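2023-04-06
By Clementina Correia

I've been promising to write up the tables for months, and since half the messages in my inbox are some version of "are those the green ones?", I'm finally doing it. Yes, they come in green! They also come in dark gray, which is the color I talk most people into, and I'll get to why.

So, the Situvent hall table. We're a small rental outfit and we own 72 of them now. I bought the first 20 from Fuvitz as a trial, fully expecting to send them back, because I'd been burned before by a folding table that looked gorgeous in the catalog and pinched my thumb every single time I opened it (I still have the mark). These went up without a fight. I put one together in my socks in the living room, leaned on it, sat on it, which you're not supposed to do, and called the next morning to ask what a bigger order would cost.

What they're for, mostly, is the in-between part of an event. You know the part I mean. The talks are over, or haven't started, and everybody is standing in a big hall with a drink in one hand and a handful of paper in the other, looking for somewhere to put one of them down. A good hall table fixes that. It doesn't need a cloth or a centerpiece. It needs to be there, at a sensible height, with a top that wipes clean.

Let me talk about the tops, because that's what people actually touch. The finish is matte, and that was a big selling point for me. Shiny tops under bright hall lighting are miserable. Every ring shows, every fingerprint shows, and when someone opens a brochure on one they end up tilting their head to get the glare off the page. The dark gray is very kind to paper. White pages stand out on it, yellow covers look terrific on it, and a bottle or a paper cup doesn't get lost the way it does on a busy wood grain.

The lime green is another animal. I love it, I want to say that up front. It's loud and cheerful and it makes a big pale hall look like somebody is glad you came. Clotilde Chevalier, who does the layouts for a lot of our bookings, puts the green ones a little farther back and the gray ones up front near where people come in. Her thinking is that the green pulls you into the room, and by then you've already put your stuff down on a gray one. I was skeptical and I'm not anymore.
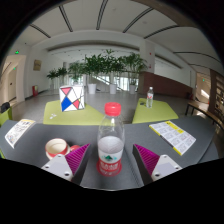 Reading time: 6 minutes

Gray in front, lime green behind, and that row of leafy plants in their white planters across the back of the hall. That's the combination I'd pick if you told me to choose for you and left the room. The plants do so much work! A big bright interior can feel like an airport if you let it, and tall greenery behind green tables ties the whole thing together without a single banner. We rent planters too, by the way, so ask about them when you book and I'll send you the separate sheet.

I also like seeing the tables with real clutter on them. A water bottle with a red cap, a red-and-white cup, a folded brochure, a booklet left open at a page of tables, and there's still dark gray showing in between. On a green one there's a box printed all over with red and blue triangles, and I'm telling you, that lime can stand up to anything you put on it. If your branding is strong, don't be scared of the color.

Now the practical stuff.

Assembly. Each table arrives as a top and a base in one flat bag. You stand the base, drop the top on, and turn the two hand knobs underneath until they stop. No tools. Please don't crank the knobs past where they stop, they're tight enough, and I end up with a pair of pliers trying to undo what some very strong person did the night before. If you'd like us to set up, we will, and it's a flat fee per hall. The number of tables doesn't change it.

Weight. Each top is rated by Situvent for an even load, and I'm going to be boring and say please don't sit on them, even though I already confessed that I did. Bottles, cups, stacks of booklets, a display box, a laptop, a tray of pastries, all completely fine. A coffee urn is fine if you put it toward the middle. For anything heavier than that we've got the Arkon bench, which is ugly and will hold up a small car (not really, don't put a car on it).

Floors. The feet have soft pads. They're good on hard floors and okay on carpet. If your floor isn't level there's a little screw foot on one side that you can turn by hand until the wobble goes away. Do that before you put the drinks out. I learned it the other way around at a book fair and spent the evening apologizing to an author.

Cleaning. A damp cloth and a drop of dish soap. That's the whole routine. Coffee comes off, red wine comes off if you get to it the same evening, and marker comes off with a bit of patience. Sticky tape is my enemy. If you want to fix a sign to the top, use the removable putty we pack in the bag, and if you run out of it, call me and I'll tell you which kind to buy. Packing tape takes the finish off the lime ones in strips and I do charge for that.

Now for the part where I complain a little, because I don't trust an equipment page with no complaints in it. The bags are too snug. Fuvitz swears they're the right size, and they are, if you're calm and well rested. At midnight, after a long day, getting the top back into its bag is like putting a duvet cover on by yourself. I've asked for a roomier one. In the meantime, zip it halfway, slide the top in at an angle with the knobs facing you, and then finish the zip.

The other complaint is that the gray shows dust. It doesn't show rings, but it does show dust, especially if the hall has big windows and you set up the day before. Give the tops one more wipe in the morning and you'll be happy. Or throw the cover sheets on overnight, they're included, they're in the side pocket and people miss them constantly.

How many do you need? I get this one more than any other. For a standing reception with 300 guests I'd take the whole lot if your hall has room, and if it doesn't, I'd come and look at the floor plan with you before saying a number. It depends on how much paper you're handing out. Paper is what eats table space. A drinks-only evening needs far less surface than a morning where everyone gets a booklet and a brochure and a schedule and then a bottle of water on top of all that. If you're giving away printed things, go up a size on your order. I've never had a client tell me afterward there were too many places to set stuff down.

Spacing matters too. Leave enough room between tables for two people to pass each other with bags on their shoulders. Don't line them up like desks. Turn a few, set a couple farther away, let people find a quiet one at the back. Clotilde would want me to add that you should keep them away from the doors, and she's right, everyone stops at the first table they see and then the entrance jams up.

We used to carry the Blöndal high table as well, and I still get asked for it. It was lovely and very tall and anyone under a certain height (me) felt like a kid at the grown-ups' counter. I've let those go. There's one left in the warehouse with my radio on it, next to a catalog from 1969 that I bought at a yard sale because the stacking chairs in it are perfect and I'd like them back in production, please.

Colors in stock right now: dark gray and lime green. I was offered a brick red and said no, then changed my mind, then they'd sold out. If it comes around again I'll put it on this page.

Booking. Write to me with your date, your hall, how many people, and what they'll be carrying. Floor plan if you have one, even a pencil sketch. April is busy and the lime ones go first, so if your heart is set on those, tell me in the first line. Delivery and pickup are included inside the city, and outside it I'll quote you by distance. Wrapped cups and leftover water you can leave on the side for us to clear, but please take your printed things home with you, I have so many brochures.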